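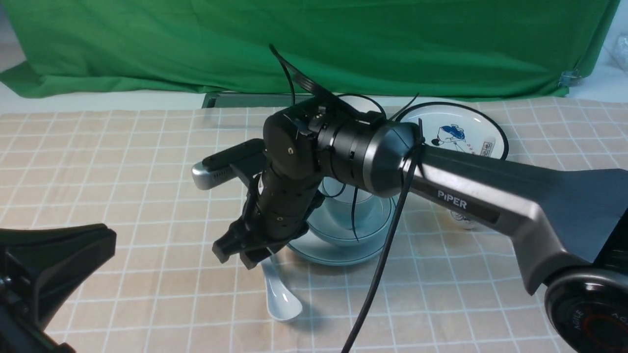
Tableware is the general name for the dishes and other articles used to set a table, serve food and eat it. The term covers plates, bowls, cups, saucers and serving vessels, together with cutlery and glassware where these are not treated separately. Dishes alone are often called crockery in British usage, and dinnerware in North America.

Materials

Most household crockery is ceramic. Earthenware is fired at a comparatively low temperature and remains porous unless glazed. Stoneware is fired higher and is dense enough to hold liquid without a glaze, although it is normally given one. Porcelain is made from a body containing kaolin and is white, hard and, in thin sections, translucent. Bone china includes bone ash in the body and is usually lighter in weight than porcelain of the same size.

Glazes may be glossy, satin or matt. A glossy glaze is the easiest to clean and the most common on everyday ware. Matt glazes mark more readily from metal cutlery.

Forms

A plate is a flat or shallow dish, generally with a raised rim. A bowl is deeper than a plate in proportion to its width and may stand on a foot ring. Cups are made with or without a handle, and small handleless cups are widely used for tea in East Asia.

A saucer is a small dish with a shallow well, placed under a cup to catch drips and protect the cloth. The same arrangement is used with bowls – a small bowl on a matching saucer is a usual way of serving soup, dessert or sauces. The saucer gives the hand something to hold when the bowl is hot and provides a place to rest a spoon.

Decoration

Rim bands are among the simplest forms of decoration. A band in a darker shade of the body colour, such as deep blue on light blue, marks the edge of the piece and ties together items of different shape. Banding is traditionally applied with a brush while the piece turns on a wheel.

Printed decoration is normally transferred to the surface as a decal. Decals placed over the glaze are fired at a lower temperature and permit a wider range of colours, but wear sooner than those under the glaze. Cartoon characters and short texts are common on plates, and are usually set in or near the centre, with the rim left plain or given a single coloured line.

Sets and mixed tables

A matched set shares one shape and pattern throughout. A mixed table combines pieces from different sets, and is commonly held together by a limited range of colours. Blue and white is the combination most often used, as plain white bowls and cups can be added to it without difficulty.

Table coverings

A tablecloth protects the surface beneath and reduces the noise of dishes being set down. Cloths printed with a regular grid of squares are also used as a guide when laying places, the lines serving to align plates and keep even spacing. Pale grounds such as beige show stains more readily than dark ones.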